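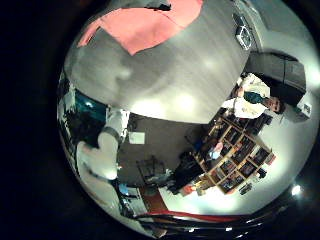 Vol. 33, No. 4

Open Day at the Mollau Work Unit

The state prison at Mollau opened its gates to the public for one afternoon in October, and I signed up the morning the list went online. The visit was billed as a chance to see "sentencing reform in action." The legislature votes this winter on whether to expand the early release program the Mollau unit was built to test, so I went with a notebook and low expectations.

Visitors were split into groups at the front gate. Phones and bags went into lockers, we walked through a metal detector, and then we waited in a hallway for 40 minutes while the group ahead of us finished. Nothing in the hallway told you anything about the program except a poster, and the poster said "Second chances start here."

Some background for readers who haven't followed the bill. Under the current rules, a person serving time for a nonviolent felony can apply for the work unit after finishing half the sentence. Those who get in do a training course, then a job inside the walls, and can earn up to 60 days off for each year they keep a clean record. The bill would open the unit to people with one older violent conviction on file, and it would let the prison system, instead of the sentencing court, decide who qualifies. The second part has had almost no attention. I think it is the bigger change.

The tour started in the training shop, run under contract by a company called Duvatier. The shop was clean and well lit. Our guide, from the public affairs office, said the course takes 33 weeks and ends in a certificate. I asked which employers accept the certificate. She said "a range of partners." I asked if there was a list. She said she would look into it and wrote something on a card. I have not heard back.

None of the men in the unit spoke to us in the shop. We were told this was for their privacy, and I accept that up to a point. We did watch a short video in which former participants talked about how the course had changed their lives. The video was made by Duvatier.

From there we went to the housing wing. The cells in the work unit are larger than those in the main prison, or so we were told, but the main prison was not on the tour and there was no way to compare. There is a small library, heavy on paperbacks, and a room with tables where a lawyer visits twice a month. Twice a month did not seem like much for a unit where every release date depends on paperwork. One visitor in my group, who said her brother was inside at Aseck, asked if the lawyer could see everyone who signed up. The guide said demand was "well managed."

Then came the numbers, in a classroom, with slides. Of the first group to leave the unit, we were told, 52 had gone a full year without a new arrest. It got a murmur from the back row. The slide did not say how many had left in total. When I asked, the presenter went back a slide, then forward two, and said the full report would be posted after the vote. I also asked whether men who were dropped from the program halfway were counted anywhere. They are not. Anyone who breaks a rule goes back to the regular wing and disappears from the figures.

A program that picks its own members, drops the ones who do badly, and reports on the rest is going to look good. It may also be good. I could not tell from what we were shown, and I doubt the lawmakers who took the same tour in the spring could either.

In fairness, a few things impressed me. The staff who work the unit every day seemed less scripted than the people leading the tour. An officer by the yard door told us he had asked to be moved there from Barta and would not go back, and that fights were rare. He also said the unit was short on night staff, a point that wasn't on any slide. The kitchen was serving real food. And the rule book is posted on the wall in plain words, so a man can see exactly what will cost him his days.

The last stop was a question session, planned for half an hour and cut to ten minutes because the first group had run over. Most of the questions were about safety. Someone wanted to know why people who broke the law should get time off at all, and someone else wanted to know why the unit was so small. Both got the same answer, which was that the program "balances public safety and opportunity." We were handed a folder on the way out. It has a map, a page on the bill and a form for sending comments, and the comment form has to be mailed.

If you want to go, another open day is promised before the vote. Park in the lower lot, bring a photo ID, and ask for the total.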